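Plate-handling code of practice gets its first full revision at Altgate

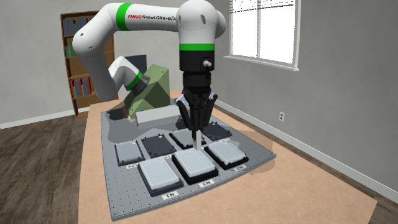

A simulated FANUC CRX-5iA at work over seven plate holders, three of them labelled along the front row.

Anyone who has ever shared a laboratory bench with a robot arm will know that the trickiest questions are seldom the grand ones. They are the small, everyday ones — which way round does the plate go, who moved the holder, and does the name in the software still match the name on the bench? It is a pleasure, then, to report that the Altgate code of practice for automated plate handling has been given its first full revision, and that a good deal of the new text is devoted to just these homely matters.

The code began life as a few pages passed between sites that were tired of learning the same lessons separately. It has grown a fair bit since then. The draft that went out for comment in March drew 142 replies, many of them long and a few of them rather heated, and the people who drew up the final wording at Altgate deserve a kind word for reading every one. The finished version is shorter than the draft, which pleased nearly everyone we spoke to.

The biggest change concerns rehearsal. Under the old text, a site was asked to try out a new bench layout "in simulation where practical", and you can imagine how elastic that phrase became by the end of a busy week. The new wording is firmer. Any layout that has been altered must now be run through 1,000 simulated plate moves before the real arm is allowed to touch it, and the record of those moves has to be kept with the layout file. A change counts as an alteration if any holder has been added, taken away, turned or shifted, however slightly.

There was some worry over how long all this would take, especially for smaller laboratories with one hard-pressed person looking after the whole system. Mabaso, which lent its bench for the trial of the revised code, reports that the rehearsal was left to run overnight and was waiting for staff when they came in with their coffee. The trial did turn up a muddle or two along the way, including a pair of holders whose names had been swapped in the layout file some time ago, and which everyone had been quietly working around ever since.

Naming has a section all to itself, and it makes surprisingly pleasant reading. Each holder position must carry a short label, and the same label must appear in the simulated layout, in the run log and on the bench. Sites may choose whatever scheme they like, so long as no label is used twice and none is recycled within the same project. Labels should be readable from the side where the operator stands — a point raised again and again in the replies, often by people who had spent years reading theirs upside down.

Empty holders are dealt with too. The earlier code hardly mentioned them, but the revision asks that they be declared in the layout just as full ones are, so that the arm's path is checked against everything on the plate and never only against the items it means to pick up. The same goes for boxes, blocks and anything else that lives on the table for the length of a run.

Woltura, whose scheduling software is used at several of the sites, has said it will add a layout check in its next release, and Skakix is preparing a printable version of the labelling section for pinning up by the bench. Neither is needed in order to follow the code, and sites that keep their records on paper are welcome to carry on doing so.

The revised code is known as version 2 and takes effect in September. Layouts already in use may stay as they are until they are next altered, at which point the rehearsal rule applies in full. Copies can be had free of charge from the Altgate office, along with a blank record sheet and a short list of the questions that came up most often during the comment period. Further comments are welcome at any time and will be held over for the next review.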